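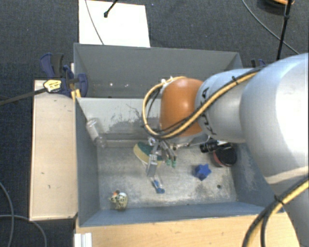
Callov told us by email that a bin of mixed objects is a fair test of the kit only if you leave the factory grasp settings alone for the first session. We did that. Everything under "Session 1" below was run on the settings as shipped, and the changes we made later are listed under "Session 2".

# Evaluation of the Kurard Picking Kit on a Shared Robot Arm

Project report, Automation Lab II, Cuautle campus
Submitted 15/09/2021

## What we were asked to do

The lab wants to know if the Kurard kit is worth buying after the trial license runs out. The kit is sold by Callov as an add-on for arms a school already owns. It has three parts: the grasp planning software, a license for one workstation, and a support plan with email only. You supply the arm, the gripper, the camera and the bin. We were asked to look at setup time, pick results, and how easy it would be for next year's students to use without much help.

We did not compare it with other paid products. The only thing we had to hold it against was the Cindbridge script, which an earlier class wrote and which the lab still uses for demos.

## Setup

We used the KUKA arm with the metal gripper and the small green fingertips. The gray bin was held to the work surface with bar clamps. Our first try without clamps went badly – the gripper pushed on a wall and moved the bin, and every pick after that was off until we calibrated again.

Software install took one afternoon. Calibration took three attempts. The guide says to enter the bin's inside dimensions, but it does not say what to do with a bin that has a sloping panel in it. We entered the flat floor only and marked the slope as a no-go area. That worked for planning but had a cost, described below.

Cable routing also took time. The guide has one page on it and assumes a gripper with a single thin cable. Ours is a thick bundle with a wide loop by the joint, so we had to limit the wrist rotation in the software to keep the loop from catching. The limit is easy to set once you find the menu.

## Objects

We picked things from the lab shelf that differ in shape and surface. They included:

- a clear plastic bottle
- a sponge, yellow with a green top
- a blue star-shaped block
- a small spotted toy figure
- a round object, black on top and reddish on the side

Objects went in by hand with no set arrangement, and were put back the same way after a run ended.

## Session 1: factory settings

We ran 43 pick attempts. The sponge and the star block gave us the least trouble. The sponge gives a little when the fingers close, so a grasp that is off center usually still holds. The star has short points and the planner liked to grab across two of them.

The bottle was the weak spot. Clear plastic is hard for the camera, and the planner often returned no grasp at all. When the bottle leaned on the slope it was worse, as part of it was inside our no-go area. We counted 8 attempts where the software stopped and asked for an operator, and the bottle was the object left in the bin for most of them.

The toy figure was picked when it lay in the open. Close to a wall the planner skipped it, even when we thought there was room for a finger.

## Session 2: changed settings

We made 2 changes. The wall clearance was lowered, and the no-go area was made smaller so it covered only the top part of the slope. The figure was now picked near the walls. The bottle improved slightly, but we would not call it solved. We also heard more scraping on the bin floor in this session. The bin already has plenty of scuffs and scratches on the inside, so we could not tell if we added any.

We asked Callov about clear objects. The reply came the next day and suggested a matte spray or a different light position. We moved the light and saw no clear change. We did not try the spray.

## Compared with the Cindbridge script

The Cindbridge script needs each object to be taught ahead of time. Kurard does not, and this is the main reason to want it. On the other hand, the script is free, we can read all of it, and when it fails you can find the line that failed. Kurard gives a short code and a link to a help page. Two of the codes we got had no page.

## Recommendation

We suggest extending the trial to May and not buying yet. Before then the lab should:

1. Try a bin without a slope.
2. Ask Callov for a guide page on thick cable bundles.
3. Repeat the bottle picks with a second camera angle.

If the bottle results stay the same, the kit is still useful for the intro course – most objects used there are solid colors. For the senior projects we would stay with the script.

Log files and the settings export are in the shared lab folder under "Kurard trial". The bin dimensions are in the same place.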